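Clellstead Weather and Climate Board > Rainfall and past climate

Topic: Peat core from Rerkidance bog - how much can we trust the dry period?

thygesen_th wrote:
Hello all. I have read the summary of the Rerkidance peat core and I would like to hear what others think. English is my third language, so please be patient with me.

The core goes back 3000 years. The authors say the bog was wet for most of that time, then there is one long dry period, and then it becomes wet again until the modern drainage. They connect the dry period to a shift of the winter storms to the north. My problem is the dating. For the whole core they have 19 radiocarbon dates, and only two of them are inside the dry part. Is this enough to say when it started and when it stopped?

Þórarinn Thygesen

mossback wrote:
Two dates is thin, but it isn't nothing. If the peat grew at a steady rate you can draw a line between them and be happy.

thygesen_th wrote:
Yes, but peat does not grow at a steady rate when it is dry. It grows slowly, or it stops, or the top even rots away. So the layer we call "dry" can be 10 centimetres thick and hold much more time than the same thickness of wet peat. This is my whole worry. I wrote it badly the first time.
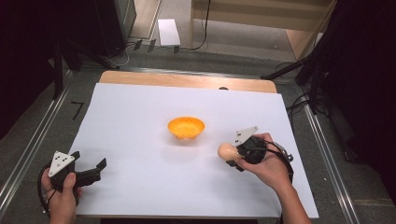

Güler: I agree with Thygesen on the growth rate, but I think he is too hard on the authors. They do give an error range, it is in the supplement and not in the summary. For the start of the dry period the range is wide, for the end it is much better, as there is an ash layer just above it.

mossback wrote:
Fair enough, I hadn't opened the supplement. Does the ash layer have its own date or are they matching it to somebody else's core?

Güler wrote:
Matched to the Pridard lake core by chemistry. It looks like a good match to me.

drizzle_526 wrote:
You are all talking about dates and skipping the bigger question. One bog is one bog. The water table can drop when a stream cuts a new channel, or when people upstream dig a ditch. Calling it a change in the storm track is a big jump.

thygesen_th wrote:
I do not agree completely. The Pridard lake was also low in nearly the same centuries, and it sits in another valley with another stream. A ditch cannot do this in both places. But I accept that two places are still few.

drizzle_526 wrote:
Low according to what, though? If it's the same group using the same ash layer to line everything up, the two records aren't independent.

Güler wrote:
The ash only fixes one point. The lake level comes from old shorelines. I will look for the reference in the evening and post it.

mossback wrote:
Please do. I'd also like to see the raw water table curve before any smoothing - the one in the summary looks very tidy for peat.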